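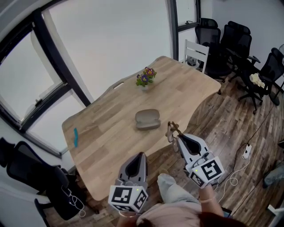 From: Hanne Vestergaard
To: Dunleavy Reading Circle list
Date: 3rd November
Subject: Re: glasses, and the room

Ragnheiður Ásgeirsdóttir wrote:
> Does anyone know if the meeting room still has a table we can spread
> out on? Also I think I left my reading glasses, brown frames, gray-brown case.

Dear Ragnheiður, and hello everybody,

Yes, the oak table is still there, the lovely one with the wavy edge (I'm so fond of it!), and there's a little pot of purple and yellow flowers on it now, which cheers the place up no end. Your glasses are safe and so is the case. I'll bring them both to you on my way to Zulanstead, unless you'd like them sooner, in which case just call me.

For seats we have the white wooden chair plus the black office ones, so do please take whichever suits your back. I'd still like us to get to chapter 9 this time, if we can manage it!

Warmly,
Hanne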